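Working next to the arms: what changed on the packing floor at Marras
4 min read

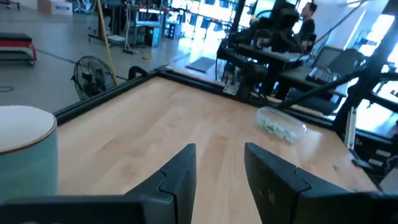 What we wanted to find out

Our project looked at Marras, a small packing firm in Malham that has put robot arms on part of its sorting work. We spent 11 shifts there and loved it! We cared less about speed than about the people who used to do it all by hand.

What people told us

Before the arms, one person could sort for six hours with hardly a break. Now the same person sets out the tubs, watches, and steps in when a grip goes wrong (it does, mostly with clear plastic). Of the 64 staff who filled in our form, more than 62 per cent said their wrists ached less. Several missed chatting across the table, though, and we hadn't thought to ask about that.

Still to do

We'd like to go back in November, once the night shift has had its training, and ask about pay grades as well.

Contact: Pulwood College project office | © Pulwood College | Back to top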